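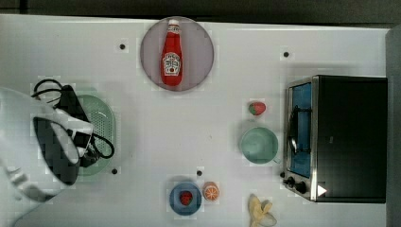 Overhead detector keeps swapping labels when the arm comes into view

Asked by Gintarė Lill, 8/2/24
Tags: perception, tracking, tabletop, Tralier

Hi all, and thanks in advance for reading, I know this is going to run long. I'm working on a play-kitchen table setup where the arm has to pick things up and put them on the right dish. Detection runs in Tralier on the overhead view, then the object list goes to the planner (Esska, default settings apart from the speed limit). I labeled 2,684 images myself over most of May, so I have a certain affection for this dataset and would really love for it not to be the problem.

With the arm parked out of the way, everything is lovely. The ketchup bottle is a bottle, the strawberry is a strawberry, and the IDs stay put for as long as I care to watch. Then the arm reaches in over one of the green dishes and things go sideways. The dish loses its ID, comes back with a new one, and quite often the new one is called "plate" when it used to be called "bowl". The planner sees a brand new plate and throws away the plan it was halfway through. In my last batch of 14 runs this happened in 6 of them.

What I've tried so far:

Raising the confidence threshold (made it worse, the dish vanishes sooner)
Lowering it (now I get strawberries on the gripper)
Keeping lost tracks alive for 4 seconds instead of one, which helps a bit, but then if the dish really does get moved I have a ghost sitting in the old spot

Is there a sensible way to tell the tracker "the arm is in front of this, please be patient"? Or should I go back and label more pictures with the arm in them? Most of mine have a clear table, I'm a little embarrassed to say.
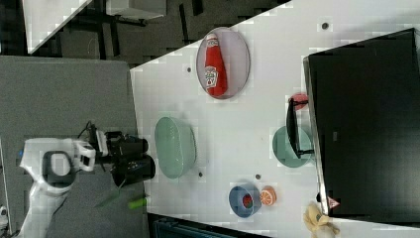
I should add that I do have the joint angles available on the same clock as the images, so if the answer involves knowing where the arm is, I can supply that. I just don't know where to plug it in.

3 answers

Answer 1 (accepted)

Hello and welcome! You already have the best ingredient, those joint angles. Project the arm model into the image using your camera calibration, fatten the outline by a few pixels, and save it as a mask for each frame. Remember to include the gripper fingers and any cables that hang off the arm, as the basic arm model usually leaves cables out and they can hide more of a dish than you would expect.

Then, for each lost track, check how much of its last known box falls under the mask. If it's more than a third, mark the track "occluded" and freeze its timer. If it's less, let it age out the normal way, with your old one-second limit. That should take care of most of your ghosts too — a dish that is missing from a spot the camera can plainly see gets dropped quickly, and one that is hidden gets the benefit of the doubt. The exception is anything the gripper is holding. Those tracks should follow the gripper pose until release, otherwise you'll freeze them back where they started.

For the bowl/plate flip, I wouldn't let a single frame rename anything. Keep a running vote per track and skip the frames where the box overlaps the mask. From straight overhead a shallow bowl and a plate look awfully alike even on a good day, and with half the rim covered I'm not sure I'd do any better than your network.

Last thing, have the planner replan on a change in position, and leave IDs out of that decision if Esska lets you. I've only used an older version, so please check.

Answer 2

just label more data with the arm in it. worked for me

Answer 3

I'd do both, personally. The mask idea above is good and I'd start there, but a detector that has hardly ever seen the arm will keep finding fruit on it. We had the same trouble with Bitow a while back and what helped was pasting cut-out arm images over our existing labeled pictures, so the boxes could be reused and we only had to throw out the ones that ended up fully covered. It took an afternoon, plus a second afternoon when I found I'd pasted the arm in upside down.

Also check that your images and joint angles really do line up. Sharing a clock doesn't mean they are stamped at the same moment, and if the mask trails behind the arm on fast moves you'll be back here with a very similar question. Paracha has a small viewer that draws the projected outline over the video, and it's worth leaving open on a second screen while you tune things.

Comment from Gintarė Lill: Thank you both so much, this is very kind. The mask was fairly painless once I stopped mixing up my camera frames. Still working on the held-object part. I'll post my settings when I have them tidy enough to show people.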